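Teaching the faucet task: hand guiding or remote?

grout_line
Joined January

We have a white arm at a kitchen sink and want it to learn to go to the faucet and work the handle.

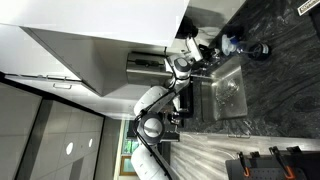
So far I have recorded 63 demos by hand guiding, holding the wrist and walking it over. The replays are smooth until the last bit, then the gripper comes in too low. Should I keep going or switch to remote control? Software is Curnurar, June 2018 build.

pell40

Switch. When you hold the wrist you push on it without noticing, and the recorded path has your push in it. With a remote you only get what the arm can do alone.

Also tie those cables closer to the links. A loop that pulls at one joint will give you a different path every run.

tallow_b

I disagree with pell40. Remote is slow and your first 700 tries will be junk. I did a drawer task both ways on Storex and the hand guided set trained better with a tenth of the demos. Fix the gravity settings first. If the tool weight is wrong the arm sags when you let go - same "too low" you are describing.

grout_line

Tool weight was left at the default. I will enter the real one and redo 6 of them tonight.

Is it worth clearing the counter? There's a plastic bottle lying by the faucet.

pell40

Depends if you record camera images. If you do, move the bottle between demos. Otherwise it learns the bottle.

mod_ostrich

Please keep brand comparisons in the Iro and Goh threads.

tallow_b

Leave it in for half of them, I'd say. And vary the start pose. Up to 7 starts is plenty for one faucet.

pell40

Seven is not plenty if the base ever moves. Mine got bumped once and I had to record everything again.

grout_line

Base is staying put. Weight is entered now and it holds still when I let go, which it did not do before. Will post the new replays in this thread.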